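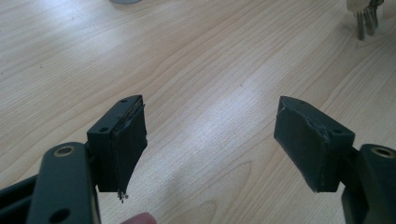
Tuncay Güler told me I should take the early bus, because the wood yard opens at seven and the good talk is the first one. He was right about the talk. He was wrong about the bus, which left Jomville before the time on the sign, so I walked the last part along the river road and came in when people were already holding their coffee.

The open day at the Jurić sawmill takes place every June. I had wanted to go for a long time. I buy boards for small tables and shelves, and until this visit I knew wood only from the shop, where it is already flat and has a price sticker. I wished to see what comes before.

We started in the log yard. The logs lie in long piles, sorted by kind and by thickness, and water is sprayed over them in the warm months so that the ends do not crack. The smell is strong, a little sour near the oak and much sweeter near the pine. Our guide was a quiet woman with a piece of blue chalk. She drew lines on the end of an ash log and asked us where we would make the first cut. All of us chose the middle. She shook her head and turned the chalk to the side, and then explained how the saw follows the heart of the tree, and how the same log can give calm, straight lines or big waves, depending only on how it is turned.

This was for me the best part of the day. I have looked at wavy grain for years and I thought it was a kind of tree. Now I understand that a board cut flat, near the outside of the log, shows the growth rings as long arches and loops, and a board cut through the center shows them as thin parallel lines. The small ovals which look like eyes are often the places where a branch began.

Then we went inside to see the big saw. We received ear protection and had to stay behind a yellow line. The saw was louder than I expected, even with the protection, and the floor was shaking under my shoes. One log went through while we watched. The slices fell to the side one after another – pale, heavy and very wet. A boy next to me touched one afterwards and showed his mother his palm.

The drying rooms were less exciting for the children but I asked many questions there. The mill has 3 of them, and the newest was built by a company called Motar. Before a board may enter, it rests outside under a roof, with thin sticks between the layers so that air can pass. Thick oak rests more than a year. I asked what happens if one is not patient. The guide took a board from a corner and put it on the floor, and it rocked like a chair. It had been dried too fast, she said, and now it is good only for the stove.

At noon there was soup in the yard and a sale of offcuts. The line was long. I had put aside 400 for the day and came home with much less, I must admit. I bought 2 pieces of ash and one short board of cherry with a crack in the end, which I will cut away. The man at the table wrote 341 in chalk on my pile as my pick-up number, and the number is still there.

The last stop was the finishing room, where the firm Gikow showed its oils. They put three kinds on the same board. One made it yellow, one made it darker, and the third changed almost nothing, and this one I liked most. A visitor wanted to know if it can stand hot cups. The answer was "with a cloth under it," so I suppose the answer is no.

Some practical notes for those who want to go next year. Wear closed shoes, as they will not let you in the saw hall with sandals. The tour is free but you must write your name on the list at the gate. The toilets are behind the office, not near the parking. If you plan to buy long boards, go with somebody who has a car. I carried mine on the bus back to Jomville, standing the whole way, and the driver was kinder about it than he needed to be.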